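**Indent** is a method for collecting and segmenting two-handed manipulation demonstrations with hand-held grippers. It was developed at the Tondham laboratory by Kastriot Radulović and Kalliopi Vukadinović and first reported in September. The method records a person using two instrumented grippers and converts the recordings into training data for robot policies. No robot arm is needed during collection. The name refers to the small drop in jaw opening that the segmentation step looks for when a finger closes on a deformable object.

## Background

Hand-held grippers are used in imitation learning as a lower-cost substitute for teleoperation. The operator holds a tool whose jaws resemble those of the target robot, and the tool's motion is recovered afterward from video, markers, or inertial sensors. Earlier work at Tondham used one gripper and rigid objects. Thin-walled plastic containers caused frequent labeling errors in that data. The wall of an empty bottle gives way before the grip is firm, and a fixed threshold on jaw width marks the moment of grasp too early.

## Apparatus

Each gripper carries a cube with black-and-white fiducial patterns on its faces. A cube was preferred to a flat marker plate so that at least one face would stay readable through large wrist rotations, including those needed to turn a container over. Views are recorded from the gripper itself and from the head of the operator. 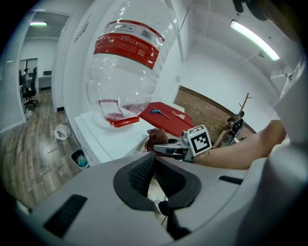
Jaw opening is sampled separately from pose, and the two streams are aligned by a short clapping motion of the jaws at the start of every session. Alignment is checked again at the end. Sessions in which the two offsets differ by more than 4 frames are discarded.

The object set consists mainly of large clear containers, cartons, and bags. Transparent objects were included on purpose, as depth estimates on them are poor and the method does not use depth.

## Segmentation

Indent divides a recording into phases in three passes:

1. Marker poses are smoothed and gaps are filled. Gaps longer than 7 frames are left open and the affected span is excluded from training.
2. The jaw opening signal is differentiated. A contact candidate is placed where the closing speed falls while the opening is still decreasing.
3. Candidates from the left and right grippers are compared. If the distance between the two markers stays nearly constant after both candidates, the span is labeled as a joint hold. Otherwise each hand is labeled on its own.

The third pass accounts for most of the improvement over the single-gripper version. It also makes the method sensitive to marker loss. When the operator leans over an object on the floor, the forearms may hide one cube from a fixed camera, and the head view becomes the only source for that hand.

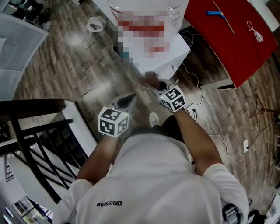
## Results

The first data release contained 938 demonstrations. Of these, 109 were set aside and labeled by hand for evaluation. Agreement between Indent and the hand labels was highest for cartons and lowest for bags, where the jaw signal often shows no clear change in closing speed. For bottles, the mean error in grasp time was smaller than that of the fixed-threshold baseline in both one-handed and joint-hold spans.

A policy trained on the segmented data was tested on the Petkov two-arm platform. It completed joint lifts more often than a policy trained on the same recordings without phase labels. No difference was found for one-handed placement.

## Limitations

The method assumes that both grippers have the same jaw geometry as the robot. Radulović and Vukadinović noted that changing fingertips required the speed threshold in the second pass to be set again by hand. Regrasps that occur within a joint hold are usually merged into a single span. Filled containers were not tested.

## See also

- Ornero, a related annotation tool that reads Indent phase files
- Learning from demonstration
- Fiducial marker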